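### 3.2 Botellas y superficies de apoyo

El inventario de Patia reúne 322 envases domésticos, agrupados por forma y rigidez. Las botellas de plástico transparente forman el grupo más difícil de ordenar: ruedan cuando se dejan tumbadas, y los reflejos de la pared ocultan en parte su contorno. En los envases de la serie Coste registramos también el color de las costuras. 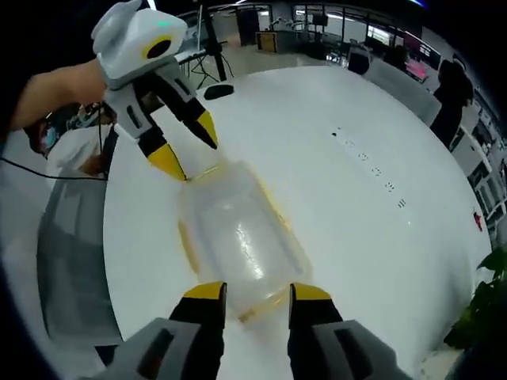 **Figura 2.** Botella de plástico transparente tumbada sobre una mesa redonda blanca; las costuras muestran un leve tono ámbar.

Las mesas redondas se usaron en la sala de Riltard y las rectangulares en la de Drilar. El tablero blanco reduce el contraste con el plástico incoloro, por lo que las costuras y los brillos sirvieron de referencia para anotar la orientación del envase. Los envases opacos se tratan en la sección 3.3.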